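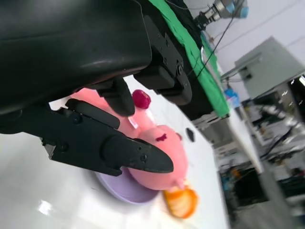
3.2 Materials

Secondhand toys were obtained through two resale outlets, Koivisto and Nitby, in August. The stock list held 3,000 entries. Sellers' own wording was kept, including spelling errors, and duplicate listings were merged before coding.
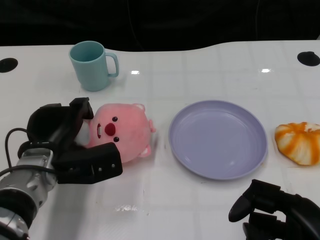
3.3 Coding of size terms

Each listing was coded for one size term. Terms that named a body part — "palm-sized," "fist-sized" — formed a separate class.

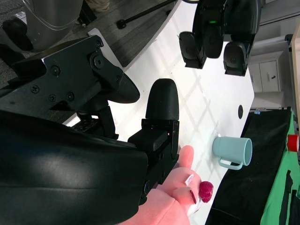

Size terms in resale listings are seldom tied to a measurement. Coders therefore judged them against the hand where a photograph allowed it. The red raspberry-like object held near the fingertips in Figure 3 was coded "small" on this basis. Listings with no photograph were coded from text alone.

Figure 3. Object coded "small" by reference to the hand.

Disagreements between coders were settled by Y. Levchenko. In 19 listings the title and the body text gave different terms,

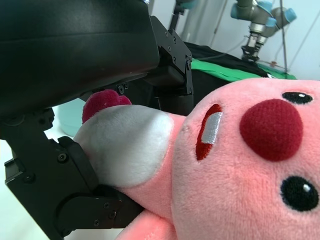

and in these the title was followed. Price was recorded but not used in coding.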